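Sleeves on hands with a wrist camera – anyone compared?

tollgate_9
Setup is a Padard five-finger hand, camera at the wrist, Busel controller. We added a padded black sleeve over the forearm and wrist in December. Grasp success on our pickup set went down and I'm trying to work out whether it's the sleeve or the controller update we did the same week. 100 picks per condition so far.

mrunning
Roll back the controller first. Changing two things at once tells you nothing.

tollgate_9
Rolled back last night. Same numbers. View from the wrist camera with the sleeve on: 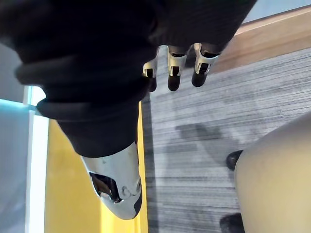

tollgate_9
Original poster, Sorkwood lab tech

Fingers pointing at the carpet, thumb at the bottom. The folds take up most of the upper left. I can see three fingertips and the thumb, so I assumed it was good enough.

kettlebrook
That is a lot of fabric. If your policy was trained on bare-wrist footage I would expect it to drop. We lost nearly 20 points with a thinner cover than that.

mrunning
Disagree. The fingertips are clear and so is the floor under them. I'd look at the shadow on the carpet before the fabric. Ours mistook the hand's shadow for an object until we added a light.

kettlebrook
Shadow was there before the sleeve too, presumably. The folds are what's new, and they'll bunch differently each time the wrist bends.

tollgate_9
Same room and same lights before and after, yes.

ops_lenny
Have you thought about a two-finger gripper for this? We swapped to a Bite on our floor pickup cell. Nothing to cover, ran 300 picks before we touched it.

tollgate_9
Need the thumb for the bottle tasks, so no.

mrunning
Then pin the sleeve back behind the wrist and run another 100. If it recovers I'm wrong.

kettlebrook
And if it doesn't, collect 1000 frames with the sleeve on and fine-tune. Mask out the left side while you're at it.

tollgate_9
Pinning it first. Will post the numbers.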